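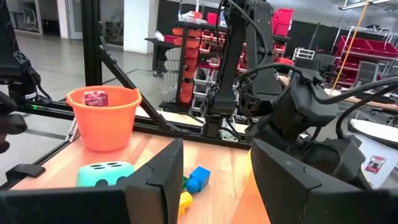 The orange bucket, the foam die and a few of the bricks.

I have a new favourite household object and it is a bucket. Orange plastic, rolled rim, slightly narrower at the bottom than the top. I'd been meaning to write about toy storage since September, when I finally gave up on the big wicker trunk, and every time I sat down to do it I ended up wanting to talk about buckets, so I've stopped fighting it.

Some background for anyone new. We had one enormous trunk for everything, and everything went in it: bricks, dice, jigsaw bits, little packets of this and that, a sock or two. It looked lovely with the lid down. With the lid up it was a pit. My daughter would tip the whole lot out to find one yellow brick, play with it for ten minutes, and then look at the heap and wander off (and I can't blame her, I wanted to wander off too). Putting it back took the best part of 40 minutes if I was on my own, and all I'd done at the end of it was refill the pit.

So the trunk now holds blankets, and the toys live in buckets. One kind of thing per bucket, more or less. The rule is that a bucket has to be light enough for a small person to carry to the table by herself, and that has changed our afternoons more than anything I've bought or built or painted in this house. She picks one, carries it over with great ceremony, and out it comes. When she's done it all goes back in, and because there's only a bucket's worth it takes about as long as a song.

I love how they look on a wooden table, too! All that honey-coloured grain and then a great blob of orange in the middle of it. I did once own a set of tasteful grey fabric boxes from Botitetti, and they were perfectly nice, but they sagged, and a grey box full of toys looks like a box of filing. You want to put your hand in an orange bucket.

The bricks are the chunky sort with a proper stud on top, in blue, green and yellow, and they came from a mixed bag at the Krajewska sale, where I also bought a lamp I didn't need. I've no idea what set they belonged to. They clip to some of our others and refuse to clip to the rest, and we've made our peace with that. The odd ones have become shopping: green is peas, yellow is cheese, blue is whatever is most expensive that day.

The teal foam die was a real find, though. Foam dice are a joy. They don't clatter, they don't dent the table, and when one gets thrown at your head over breakfast you barely look up from your toast. The pips are dark and easy to see on the teal, so even the smallest visitors can count them. We use it for what has become the house game, which Urszula Duda taught us when she came to stay, and which goes like this: roll the die, take that many things out of the bucket, and build something with them before the next person has finished rolling. There are no points. Urszula says there used to be points and they caused trouble at a christening.

The red and pink packet poking up inside the bucket is part of it as well. I always slip in a surprise item that isn't a brick, and whoever pulls it out has to work it into whatever they're making. It has been a roof, a bed, a very flat horse and the door to a bank. I swap it every couple of weeks for something else in a bright wrapper. Bright matters, I think. The time I used a plain wooden spoon everybody just built around it.

A few of you asked after my last post where to get buckets like these. Mine were from the garden end of the shop, where they are a good deal cheaper than anything with the word "storage" on the label. Look for a rolled rim, as it's so much kinder on little fingers than a cut edge. Check the handle folds flat if you want to stack them. I'd go for 2 to begin with and see how you get on, and do get different colours if you can find them, so nobody has to read a label. I tried the Stondasby labels with the tiny pictures and they're sweet, but they had peeled off by the following week.

Next up is the craft cupboard, where the felt tips are. I'm going in with a bin bag and a large pot of tea. If anyone has found a way of keeping the lids with the pens, please tell me in the comments, I'll try anything!

Last updated: 24/03/2025

Filed under: Tidying up, Toys & play, Small joys

Contact me | © The Honey Table blog | Back to top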